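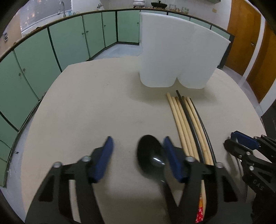 According to Abdel Rahman, a serving spoon is a poor measure and should never have been treated as one. The objection is often repeated in writing on portion control, the practice of fixing the amount of food placed on each plate in canteens, hospitals and school kitchens.

Portion control by volume relies on utensils of known capacity. A level 100 mL ladle of thin soup delivers close to its rated volume, but the same ladle filled with stew may vary with the size of the pieces and the amount of liquid drained off. Heaped servings vary more again. For this reason many kitchens specify level measures for grains and purées, and weigh meat separately.

Plastic utensils are common in serving lines as they are light and do not scratch coated pans. Nylon softens at high temperatures and is not normally left standing in a hot pot. Colour coding of handles is used to mark capacity, although the codes differ between suppliers.

In the Werudden district, a canteen trial compared spooned and ladled servings of rice over 9 weeks. The target was 200 g per plate. Spooned servings were less consistent at the end of service — when the trays were low — and the difference was greatest at Brikby, the largest site, with 600 meals a day. The Ernimell kitchens later changed to scoops with a sweep blade for rice and mashed potato, keeping spoons for vegetables.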